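Relmont wall whiteboard, large size: my review after nine months

Posted by Halina Piątek, 31 Jul 2022

I teach evening language classes in two rented rooms in Honham, and last October I finally bought a proper whiteboard for the bigger room. Before that I had a flip chart, and I spent more on paper in one winter than I want to remember. I read many reviews before buying and most of them were written on the first day, when every board is good. So I waited with mine.

The board is the Relmont with the enamel surface, not the cheaper one with the painted surface. I paid 241 pounds with delivery. The Tovar board of nearly the same size was 337 pounds, and I could not find what the difference was for, except a longer guarantee and a nicer frame. The shop in Mokonbridge had both on the wall and let me write on them, which I recommend to everybody. I wrote my name, waited while I drank a coffee across the road, then came back and wiped. Both were clean.

Delivery and fixing

It came in a flat box with thick corners. One man carried it in with me, but I would not try it alone. The screws in the packet were too short for my wall, which is old plaster over brick, so I bought longer ones. The paper instructions say to mark all the holes first and then drill. Please mark them with the board held up by a second person, because the drawing in the instructions did not agree with the distance between the holes on my board. It was a small difference but it cost me one extra hole.

Writing

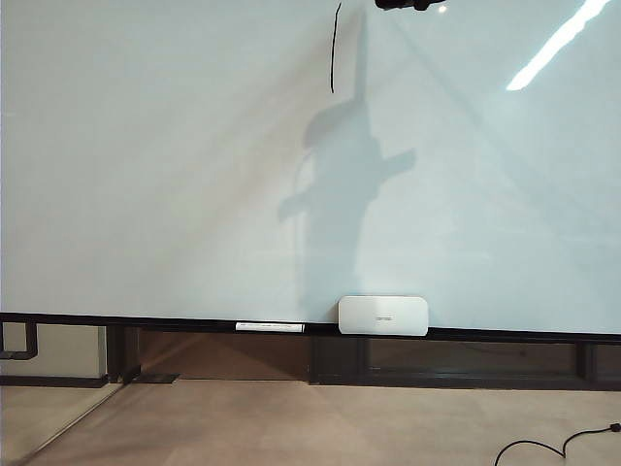
The surface is smooth and the pen goes over it with very little noise, which my students noticed before I did. I use ordinary black markers with a round tip, and I tested three brands in the first month. All of them wrote well. With the cheapest one the line was a little grey at the start of each stroke and I had to go over it again. For grammar I like long vertical lines to separate the columns, and I have never learned to draw them straight. A thin black line like the one near the top of the board, slightly curved on its way down, is very much my style also. Thin lines are easy to read from the first two rows of chairs. For the back row I write bigger and press a little more, and I change the marker sooner than I would like.

Green and orange are weak on this board. I think they are weak on every board, but on such a white surface you see it more. Blue and red are fine.

Cleaning

Dry wiping is enough after a lesson. If I leave the text until the next day, it still comes off with the dry cloth. Once I left a timetable for the whole of the spring holiday and then I needed spray, and there was a pale shadow of the letters for some days after. It went away with warm water and a drop of washing-up liquid. The seller says the surface is good for 1000 cleanings before any change. I do not know who counted them and I will not do it.

Do not use the rough side of a sponge. My colleague did it on his own board and now he has a dull place which takes the ink and does not give it back.

Light and reflections

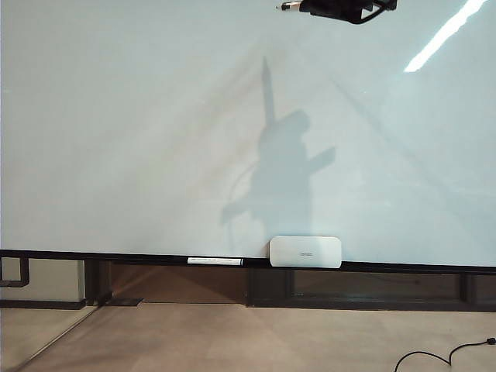 This is the weakest side of the board, and the reason I give it four stars and keep the fifth. The surface is glossy. In winter, when all my lessons are under the ceiling lamps, the students who sit by the door ask me to move to the left so they can read. I changed two bulbs for weaker ones and turned one lamp towards the wall, and it became better. In June the evening sun comes in low from the side and I have to close the blind. If your room has a window opposite the board, look at the matt version first, although the lady in the shop told me that the matt one is harder to wipe.

Your own shadow is another question. If the lamp is behind you, you will write in the dark, and a new board cannot help with this. I wish I had thought of the lamps before I chose the wall.

Small things

The pen tray is sold separately and costs too much. Magnets hold well, also the small flat ones, and I can hang 5 sheets of paper with one strong magnet. The guarantee card must be sent by post, with a stamp, and I almost forgot it.

Would I buy it again? Yes, for this price. For my smaller room I am looking at the matt one now, and if I take it I will write here next year.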